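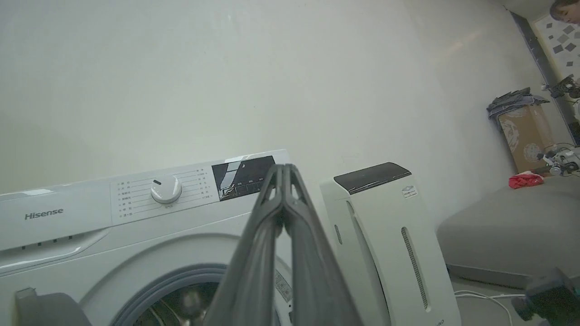
Front loader and air purifier, side by side.

About Lovus

Lovus is a small laundry and housekeeping school. We teach people to run a wash room properly. Sorting, loading, drawer, dial, door seal, drying, folding, then the room itself. Dust, floors, air. All of it on ordinary household machines, same sort you have at home or will meet in a client's home.

Started by Vilém Jelínek, who ran the linen side of the Mosach guest house before that and got tired of re-training every new hire from zero. First course was 6 people and one borrowed ironing board. Since then 200 people have finished the basic course. Many went into housekeeping jobs, some just wanted to stop turning their shirts gray.

What we teach

Basic course, 12 lessons. Fabric and care labels first. Then machines. We use front loaders, including a Hisense with the program names around the dial in Chinese, and students learn to work out a panel they can't read. Good skill. You won't always get the manual.

Seals and drawers get a whole lesson. Wipe the rubber, pull the fold back, check for coins and hair pins. Drawer out, rinse, dry, back in. Leave the door open a bit afterwards. People skip this and then they call us about the smell.

Air and lint, one lesson. Keeping purifier vents clear, when to change a filter, where lint ends up (everywere).

Short course, 7 lessons, called Dosus. Same material without the ironing and mending. For people allready working.

Where

Upstairs at the Gamage building, side entrance, buzzer marked Lovus. Wash room is on the left, folding tables straight ahead. Elevator is slow, take the stairs if you can.

Who can come

Anyone over sixteen. No experience needed. Bring an apron and a few things of your own to wash, nothing precious. Detergent is included in the fee.

New groups start in May. Sign up at the front desk or by phone, and tell us which course you want.

Page last updated 01/02/2018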